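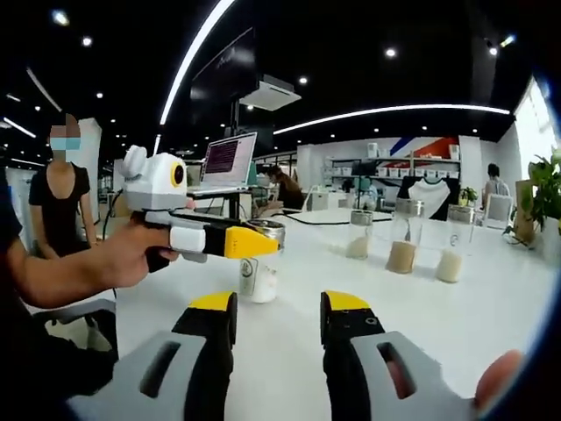

One buyer in Hanville wrote to us that they'd budgeted for the grippers and forgotten the jars, the table space and the afternoons, and could we please put that on the page. So we have, and thank you!

**Kvaran hand-held gripper, pair**

Most teams order a pair, one for each hand, and we'd gently steer you the same way if you plan on lids, scoops or pouring (a single is fine for plain picking and placing). Each gripper weighs 172 g without its cable. Spare fingertips come in packs of 22, and we'd put one pack on the first order — tips wear sooner than you'd like.

**Planning your budget**

- Table: at least 145 cm wide, so two people aren't bumping elbows
- Containers: a few clear jars with lids, plus dry goods to put in them
- Laptop stand, bought locally
- Staff time: almost 200 short recordings is a comfortable first month for two people

Clistance ships from our Enivstead workshop, and orders placed before noon usually go out that same afternoon. If your purchasing office needs a written quote first, do ask — we write them all the time, and they stay good through October.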